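Teaching by Hand

Brisa Rosales has spent most of her year on beds. Not sleeping, she is quick to add – folding. Her group at Urkimness wanted to know whether a robot could learn to handle laundry from people carrying a gripper around ordinary bedrooms, and the answer, after 71 homes, is a pretty warm yes. The policy trained on all those rooms fumbled its first grasp far less often than the one trained in 2 tidy labs, and Rosales thinks it's the clutter that did it, along with all those fluffy duvets. Soft cloth on a soft bed gives the fingers so little to push against, and you really do have to pinch a fold and lift! 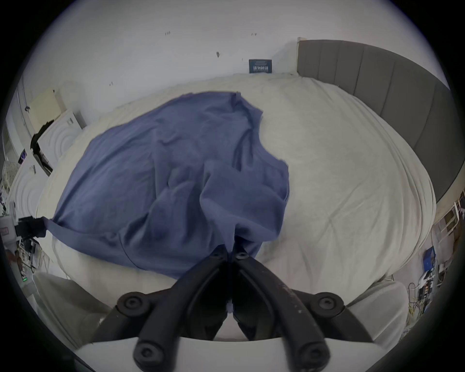
What the Folds Taught Them

Tetteh Ankrah, who ran the training, still keeps the 7 worst grasps in a folder and will happily show them to you over coffee.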